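Checking a laundry policy for lighting sensitivity before you collect more data

Written for the Trerkadton household task set. Maintained by Theano Gavalas and Darlene Bouchard.

When a trained policy does well in the lab and badly in a flat, the usual response is to collect more episodes. Before you do, find out whether lighting is the cause. The check below takes an afternoon and needs no new training run.

What you need

A trained checkpoint, the held-out episodes it has never seen, and the head camera and wrist camera streams for each. We used 656 held-out episodes of clothes being picked up and put into a basket. A smaller set will do, but keep at least 60 or the bins in step 3 get too thin to read.

Step 1. Mark the glare

Run the highlight script over the head camera stream. It flags any pixel that is close to saturated in all three channels and writes one mask per time step. Leave the threshold at its default for the first pass. Look at 20 masks by hand before going on, and raise the threshold if white cloth is being flagged.

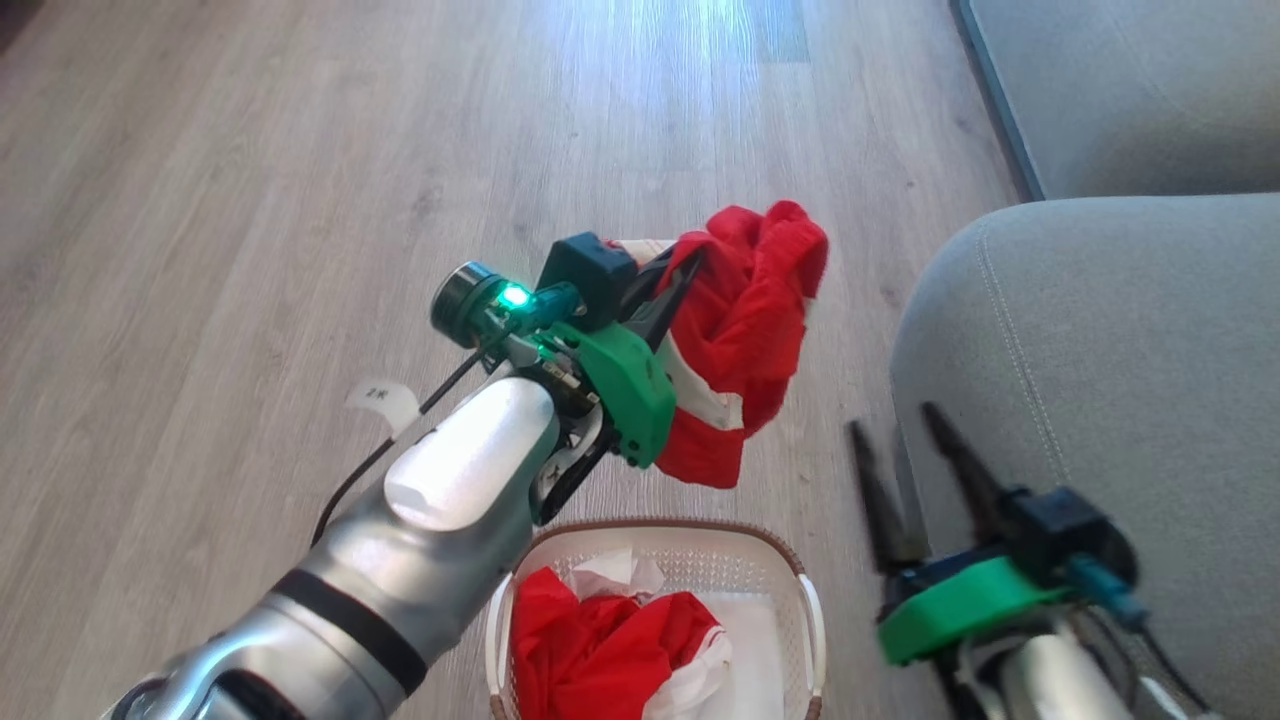 Highlights on the floor and highlights on the arm have to be kept apart, as they behave differently. Floor glare stays put while the robot base is still, so the policy can learn to ignore it. Arm glare moves with the arm. In the Skemstead episodes you get both at once: a bluish-white patch on the planks at the top, and a strong white reflection on the pale panel of the left forearm, not far from the gripper holding the red and white garment. Use the arm model to project the forearm into the camera view and split each mask in two.

Step 2. Score each time step

Feed the recorded observations to the policy and compare its predicted actions with what the operator did. Use the mean error over the next 16 actions. Score the left and right arms separately. An average over both will hide a problem that only affects one of them.

Step 3. Bin and plot

Sort the time steps by masked area, floor and arm separately, and cut each into five equal bins. Plot the error per bin. A flat line means lighting is probably not your problem.

Our floor plot was flat. The arm plot rose in the top two bins, mostly in the steps just before the gripper closes.

Step 4. Confirm it

Paint out the arm highlights with the local median colour and score again. If the error drops, the link is real. Ours dropped in 95 of the episodes with heavy arm glare and hardly moved in the rest. Athina Deligiannis repeated this with a second checkpoint and got the same pattern.

What to do with the result

Add random highlights to the forearm region during training and leave the floor alone. We fine-tuned on about 700 existing episodes this way. If the error does not change in step 4, go back to camera calibration and check the wrist streams for dropped time steps.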